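Hisora asks for proof behind "right-sized" snack box claims

FOR IMMEDIATE RELEASE

NITARD, April 8, 2026 - Hisora, the household shopping newsletter, is asking mail-order grocer Zometov to show how it arrived at the claims in its spring packaging pledge, and is telling readers to hold off on believing them until it does.

The pledge says that snacks bought by the carton leave "next to nothing" for the customer to throw away. It repeats the phrase on page 2 and again on the order screen. Nowhere does it say what was weighed, or whether anyone looked at what happens after the carton is opened.

Hisora wrote to 2,442 subscribers in Nitard and the Barrientos district to ask what they do with snack packaging at home. Replies came back from 840 of them. The newsletter does not claim that the people who bothered to answer speak for everybody, and it would be suspicious of anyone who did. Still, the answers were hard to square with "next to nothing." Most of those who wrote said single-serve wrappers go into whichever bin is closest to where people sit, usually one lined with a plastic bag, and that the whole lot goes out with the household trash.
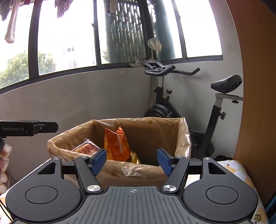

Declan Bramwell says the wrappers are being blamed for a habit. In his letter to the newsletter he argues that people eat in front of the TV or next to the exercise bike, and that a big bag of chips would end up in the same bin with half the chips still in it. "At least the small ones get finished," he writes.

Hisora printed the letter in full and thinks he has a fair point about stale chips. It doesn't get Zometov off the hook. A company that says there is nothing to throw away can't also say that what gets thrown away is the customer's doing.

The newsletter has similar doubts about the outer carton. Zometov's pledge talks about cardboard, which people feel good about, and skips over whatever goes around the cardboard. Readers describe boxes that come wound in clear stretch film with tape under it, tape over the seams, and sometimes another strip of tape that doesn't seem to hold anything. Several said they cut the film off with kitchen scissors and then had no idea what to do with it. The pledge has one line on the subject: film should be "disposed of responsibly."
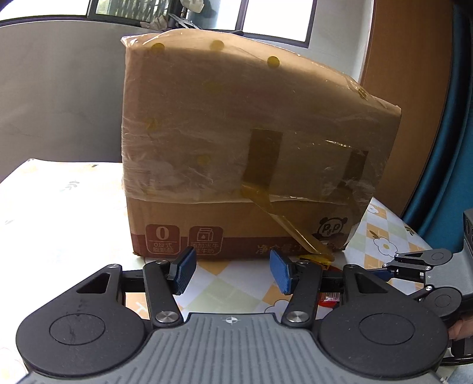 Tape gets even less attention. Asked by email whether a carton with plastic tape all over it still counts as recyclable cardboard, Zometov's press desk sent back a link to the pledge. Asked a second time, it sent the same link.

Then there is weight. The pledge compares packaging "per serving," a unit that the seller gets to pick. Hisora would like to see it done against the net weight printed on the carton. If the label says 1,035 grams of food, the customer should be able to find out how many grams of film, tape, board and inner wrapper came along with it. Those are things a warehouse with a scale could work out before lunch.

The front of the box doesn't help much either. Shoppers get a mascot, a health claim or two and a picture of an ingredient, and have to go looking for the weight down along the bottom. None of that is against any rule Hisora knows of. It does make it harder to compare one carton with another on a kitchen table.

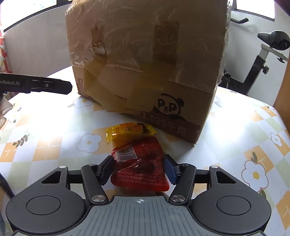
One reader wants the newsletter to lay off the small packets altogether. She puts one in each lunch bag, she wrote, and the year she switched to a large bag and reusable tubs, the tubs came home in June with lids missing and something growing in them. She would pay more for packets that came in a plain box with no film around it, and asks why that isn't for sale.

Hisora has passed that question to Zometov as well. The full list sent to the company is as follows:

What was weighed for the pledge, and by whom?
Does "next to nothing" include the inner wrappers?
Does it include stretch film and tape?
Why per serving?
Can a carton be ordered without the film?

Answers will be printed in the June issue as received. If the link to the pledge comes back again, that will be printed too.

About Hisora
Hisora is a reader-paid newsletter on household shopping, published in Nitard. It takes no advertising from grocers.

Press contact: the Hisora news desk, Nitard

###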